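Flillico folding project — notebook, October

Entry by Sille, morning session, started 9:40

Working on the garment part of the club entry. Elínborg Bech wants sleeves and waistbands covered before we send anything to Mikkelsen, so I stayed with the navy check set all morning. Grippers are the 021 pair, left and right. Checked the screws on the cover plates and the labels before starting. Wiped the lenses.

Plan was to lay the top out on the mat, sleeve to the window side, then fold in from the sleeve. Same order every time so the episodes can be compared.

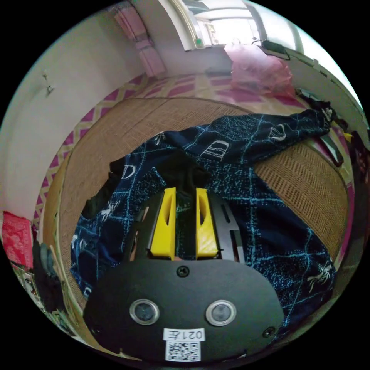

The rule we agreed on at Briltelside still holds: fingers close on one layer at the hem, two at the shoulder, and you wait a beat before lifting. If you rush the lift, the tracking drifts and the episode is no use for training. I threw out 7 for that reason, most of them early on. The yellow fingers grip thin cotton fine. They are worse on bunched cuffs — the cloth rides up into the slots and has to be shaken out.

Total is now 359 good episodes in the Mudevine folder. I renamed the last batch to match the rest. Someone had used spaces in the file names again.

Switched to the waistband piece at 11:15. Elastic pulls the cloth into a heap, so the first move is always to find the band and flatten away from it.

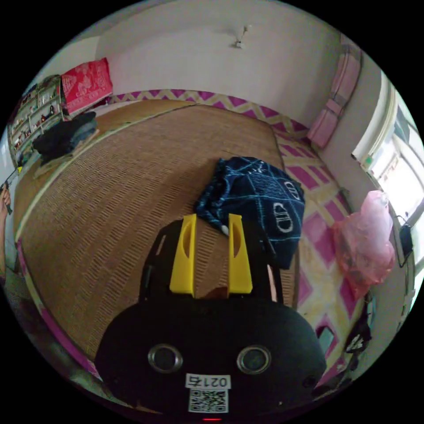 Tried three ways of starting. Pinching the band with both grippers and pulling apart was the most reliable. Starting from the far leg took too long. Pressing down with closed fingers and dragging was quick but left a crease, and Elínborg will mark that down.

Light from the window gets strong before noon and the right camera exposes for it. Next time draw the curtain, or start earlier.

To do:
Print 6 spare fingers, same yellow, the old file with the curved slot
Ask Elínborg if a crease counts as a fail or a partial
Charge both units overnight
Copy Mudevine to the club drive — not done yet, disk was full

Stopped 12:30.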